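December, desk notes, afternoon

Continued with the desks in the small room. Gervasio asked me to write down what stays on each desk, so the next person does not have to guess again. Desk 139 is finished. On desk 153 I did only the left drawer, which was full of old cables and a Medeiros catalog from before the move. Cables went to the box by the door, catalog to Celeste.

For the desk with the wavy grain I keep the arrangement simple: pad near the person, mouse on the pad, paper farther back to the left. Iara prefers the paper on the right, but then her elbow is always on it. We did not agree yet. 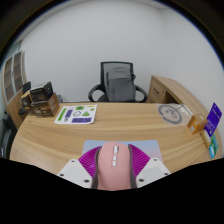 Pink mouse at the pad, printed sheet behind on the left.

The two small buttons after the wheel are not explained in our notes. I must ask Santino if he ever used them. The pad I like very much, it goes from pale blue to soft pink and it makes this corner more friendly.

About the sheet with the purple and green print: one corner does not lie flat. I will put it under the heavy dictionary tonight and look again in the morning. If it is still lifted, a small piece of tape is enough - not the strong tape, it damaged the varnish on desk 139.

To do:
Ask Esperanza for the second key of the drawer.
Order 5 cable clips from Kendeck.
Write the new desk numbers in the list, the old list has still the numbers from last year.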